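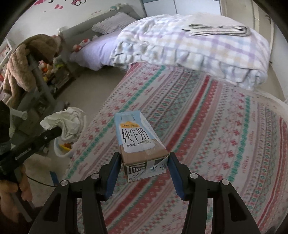 Slide 1. Hand-held gripper closed on a 200 mL milk carton, bedroom setting.

Speaker notes: Equipment planning for the household handling program, Vilamwood

Opening (allow three minutes)
Good morning, and thank you for attending. The purpose of this session is to set out what the program proposes to purchase in the coming financial year, and the order in which approvals will be sought. Leave Slide 1 up throughout this section.

Draw attention to the two dark blue pads at the jaw tips, in contact with the lower corners of the carton. Pads are budgeted as consumables. The jaws and linkages are budgeted as capital items. Previous submissions combined the two, and the finance office has asked that they be separated.

Slide 2. Hand-held units
The request is for seven units of the Folto hand-held gripper. Four would be assigned to household sites and two to the Lanley workshop, with one held as a spare. Quotations have been obtained from Folto directly and from Guerreiro as reseller. The Guerreiro quotation includes freight and a longer warranty - the unit price is slightly higher.

Pause for questions on freight.

Slide 3. Consumables and cabling
Pads are to be ordered in a single lot of 74 pairs. Storage at Lanley is adequate. Cables should be itemised on their own line, as replacements were charged to general maintenance last year and could not be traced.

Slide 4. Robot arms
No arm purchase is sought at this stage. The program recommends a lease of almost seven months, commencing in March, with an option to buy. Members will wish to note that the arm mounting must accept the same jaw assembly as the hand-held unit. This requirement has been written into the specification and should not be traded away in negotiation.

If asked about installation: electrical work at Vilamwood is covered under the existing facilities budget. Lanley is not, and a separate estimate will be circulated.

Slide 5. Decisions requested
Approval of the hand-held units and pads. Authority to negotiate the lease. Return of comments on the draft specification to the program office before the close of the quarter.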